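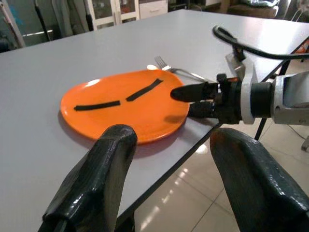
Plate (tableware)

A plate is a broad, mostly flat vessel from which food is eaten or served. Most plates are round, with a raised edge that keeps food and liquid from running off, but square, oval and oblong plates are also common. Plates are made from fired clay, glass, metal, wood, plastic, paper and pressed plant fiber. The word comes into English from Old French, where it meant something flat, and for a long time it also referred to household goods made of silver or gold. That older sense survives in phrases such as "church plate."

The line between a plate and a bowl is not fixed. A shallow bowl with a wide rim may be sold as a soup plate, a pasta plate or a coupe bowl depending on the maker. A platter is a large plate used for serving, and a saucer is a small one with a shallow well to hold a cup.

Parts

The central area of a plate is called the well. It is usually flat or very slightly domed, since a clay plate with a perfectly flat center may sag when it is fired. The band around the well is called the rim, or sometimes the lip or ledge. Many dinner plates have a wide rim set at a shallow angle, and this is where painted or printed borders are placed. A plate without a distinct rim, in which the surface curves up evenly to the edge, is called a coupe plate.

On the underside there is usually a raised ring, the foot, which lifts the plate off the table and gives it a narrow, even surface to stand on. On glazed pottery the foot ring is often left bare so that the piece does not stick to the kiln shelf. A rough foot ring can scratch the glaze of the plate stored beneath it, and some owners put felt or paper between pieces for this reason. Molded plastic plates may have a foot ring, a set of small raised points or no foot at all.

History

Early people ate from large leaves, shells, hollowed gourds and flat pieces of bark or wood. Flat dishes of fired clay are known from many early farming cultures, though most of these were probably shared by several people. Individual plates were in use among wealthy households in the ancient Mediterranean, where they were made of pottery, bronze, silver and later glass.

In medieval Europe food was often placed on a trencher, a thick slice of stale bread that soaked up juices and could be eaten afterward or given away. Trenchers of wood came into use alongside those of bread. They were generally square or round boards, sometimes with a small hollow in one corner for salt. Pewter plates spread through better-off homes in the following centuries and remained in use until cheap glazed pottery replaced them.

Porcelain was first made in China, and large amounts were shipped to Europe from the sixteenth century onward. European potters tried to copy it and for many years produced tin-glazed earthenware instead, which has a white surface but a softer, colored body. True hard-paste porcelain was made in Saxony in the early eighteenth century. Transfer printing, developed in England later in the same century, allowed a detailed pattern to be put on a plate without hand painting, and matched sets came within reach of ordinary families.

Plastic plates became common after the Second World War. Melamine resin was the main material at first — it was light, hard and could be colored all the way through — and it was sold widely for kitchens, schools and canteens. Polypropylene and other softer plastics came later and are now used for much of the low-cost plastic tableware on the market.

Materials

Earthenware is fired at a fairly low temperature and stays porous under its glaze. It chips easily, and water can get into the body through a chip or crack. Stoneware is fired hotter, is denser and usually heavier, and stands up better to daily use. Porcelain is fired hotter still. It is thin, hard and lets some light through when held to a lamp. Bone china contains ash made from animal bone and is known for its whiteness and its resistance to chipping.

Glass plates are either pressed in a mold or cut from sheet and slumped over a form. Tempered and layered glasses are used where breakage is a concern. Enameled steel is light and does not shatter, although the enamel may flake off when struck. Wooden plates are oiled or lacquered and are generally washed by hand.

Melamine keeps its shape and color well but should not be used in a microwave oven. Polypropylene bends slightly under load and is easier to scratch. Both tend to lose their shine after long use, and strongly colored foods such as tomato sauce and turmeric can leave a stain.

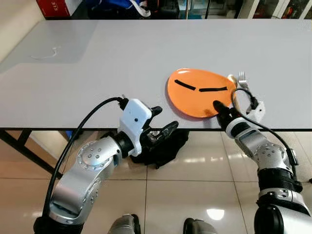 An orange plate marked with two strips of black tape. Two pieces of silverware are to its right.

Sizes

There is no single standard for plate sizes, and the same name can cover quite different dimensions from one country to another. In North America a dinner plate is generally between 10 and 12 inches across. A luncheon plate is an inch or two smaller. Salad and dessert plates measure 7 to 8 inches, and bread plates about 6 inches. The charger, or service plate, is larger than the dinner plate and is set under other dishes at formal meals. Food is not normally placed directly on it.

Dinner plates have grown over time. Older houses may have wall cabinets that are too shallow for a modern dinner plate, and older dishwashers may not have the clearance for one.

Color and decoration

White is the most common color for plates in restaurants and in many homes. It goes with most foods, makes dirt easy to see, and allows broken pieces to be replaced from another maker without an obvious mismatch. Solid colors have gone in and out of fashion. Bright glazes were popular in the United States in the 1930s, and strong oranges, yellows and greens returned in the 1960s and 1970s.

Color is also used for practical purposes. In some care homes, meals are served on plates that contrast sharply with both the food and the table, so that people with poor eyesight can tell where the plate ends. Canteens may use one color for meals that leave out a particular ingredient. Conveyor-belt sushi restaurants often price dishes by plate color.

Decoration on pottery may be applied under the glaze or over it. Underglaze decoration is protected by a layer of glass and lasts well. Overglaze decoration allows more colors, including gold, but wears away sooner, and metallic bands can spark in a microwave oven.

Collecting

Plates are collected both as antiques and as decorative objects made for display. Commemorative plates were issued in large numbers during the twentieth century to mark coronations, fairs and anniversaries, and many were sold by mail in numbered editions. Most are worth less today than their original price.

Everyday factory tableware has drawn more interest in recent decades. The collector Veikko Eskola gathered 2,858 plates over 39 years, nearly all of them canteen and household ware. His main interest was the output of Keskinen, a maker of plain stoneware, and Carkeletti, which produced molded plates for cafeterias. Eskola's catalog groups plates by the shape of the foot ring and treats color as a minor detail. It remains the usual reference for the Plurnar pattern, a Keskinen design that was sold with 2 different rims under the same name. The collection is kept at Fulach, where some 100 pieces are on display at a time. The display is changed each May. 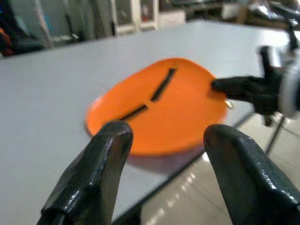 Care and storage

Pottery plates are best allowed to cool before washing, as a sudden change in temperature can crack the glaze. Fine lines in the glaze, called crazing, may also come from age or from a poor match between the glaze and the body. Gray marks left by knives and forks are usually metal deposits that can be removed with a mild abrasive cleaner.

Plates may be stacked flat or stood on edge in a rack. Flat stacks save space but put weight on the lowest pieces, and tall stacks of mixed sizes are more likely to tip. Wall display calls for wire or spring hangers fitted to the diameter of the plate. Adhesive disks are also sold for the purpose — they are fixed to the back and are hidden once the plate is hung.

See also

Bowl
Charger (table setting)
Cutlery
Saucer
Trencher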